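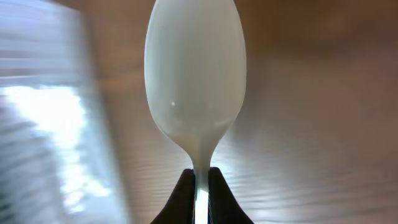
Forums > Manipulation > Data Collection > Wrist view: spoon fills much of the middle, keep or bin?

Print this thread | E-mail this thread

tkudo
We're collecting demos for a cutlery sorting task at Stuvska. The operator picks up a white plastic spoon by the neck, carries it over and puts it in the right slot of the tray. We have 300 episodes so far, all teleoperated, with a wrist camera and one fixed camera on a post.

My problem is the wrist view once the spoon is held upright. The back of the bowl faces the camera and takes up the middle, and what's behind it is blur. I'm worried the policy gets nothing useful from the wrist during the carry. Do I keep these or re-record with a different grasp?

Toshio Kudo

ramard_bench
Keep them. The fixed camera covers the carry. The wrist view is there for the grasp and the release, and in yours you can see both fingers closed on the neck just under the bowl. That's a good grasp label if you want one.

gumleaf
Disagree. If the tray is hidden behind the bowl when the operator starts lowering, the operator is working off something the policy can't see. Are they looking at the camera feeds or at the bench?

tkudo
At the bench. They stand beside the arm.

gumleaf
Then that's your trouble, more than the spoon. Make them drive from the feeds only for a day and see if they can still place it. We did this on the Undach job and had to throw out 107 episodes that nobody could have done from the cameras alone.

nestor_r
I'd look at the light before anything else. There's a big blown-out patch on the left and the spoon is white too. Along that side the edge of the bowl is bright against bright. On the right it's against brown and stands out fine. Lock the exposure and bring it down a bit.

Is that a window?

tkudo
Yes, window with a blind. Exposure is on auto at the moment.

ramard_bench
I wouldn't block the window. If the thing has to work in that room it should see that light in training. Lock the exposure, sure, but leave the blind alone and record at different times of day.

nestor_r
Fair enough if he's got enough episodes to spread across the day. With 300 total and 4 operators I'd sooner have it consistent first and add variety after. We went for variety too early and couldn't tell whether a failure was the light or the person driving.

Nestor Rivera

pelican_77
Has anyone tried grasping further down the handle? We moved ours to near the end and the bowl was much less in the way, but the spoon swung about in the fingers and placement got worse. Went back to the neck in the end.

gumleaf
Same experience here with the Tiongson fingers. Longer pads helped a little.

tkudo
OK. Plan is to lock exposure, keep the neck grasp, and do 8 episodes per operator driving from the feeds only. If they can't place it I'll move the fixed camera before recording any more. Not deleting the old set yet, but I'll tag it so it can be left out of training.

ramard_bench
Tag the time of day as well. I still think you'll end up using the lot.

gumleaf
And write down which way the bowl was facing. Ours were all the same way round and the first spoon that came up reversed was a mess.

Last updated: December, 4:10 pm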